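## 4. Cleaning the grinder and resetting the dose

Skallow countertop grinder, rev. 6 Sep 2021 - replaces the May sheet
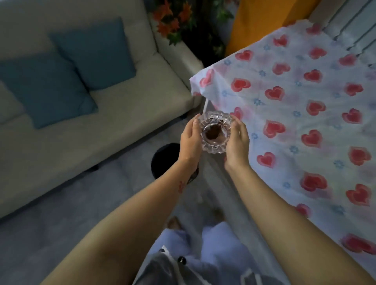
*Glass dish with dark residue in the well.*

Do this every 16 bags or when the CLEAN light comes on, whichever is first. Have a small dish handy, the stiff brush, and a dry cloth. No water inside the machine. Ever.

1. Switch off, unplug. Empty the hopper - slide the gate shut first or you get beans all over the counter.
2. Turn the hopper left until it clicks. Lift straight up.
3. Unscrew the upper burr. Coarse thread, hand tight only. If it's stuck don't use pliers, see 4.3.
4. Brush out the chamber and the chute. Tip what comes out into the dish and bin it.
5. Wipe both burrs with the dry cloth. Check for chips.
6. Refit the burr. Red dot to red dot.
7. Hopper back on, turn right till it clicks. Plug in.

**CAUTION:** Burr edges are sharp. Brush only, no fingers.

**Note:** Old oily grounds go hard in the chute. A wooden toothpick works, metal scratches teh coating.

### 4.1 Resetting the dose

1. Hold DOSE until the display blinks.
2. Set to 10. Press once to save.
3. Run two doses and throw them out. Third one is good to weigh.
4. Still light? Go up one step at a time. Don't jump.

Counter reset: hold DOSE and CLEAN together. Burrs last up to 3000 doses, less with dark oily roasts.

Error 39 after cleaning = hopper not seated. Take it off, try agian.

Spare burrs and brushes: ask Peiyu Ding at the Tarnesville shop. Pisia burrs do not fit this model.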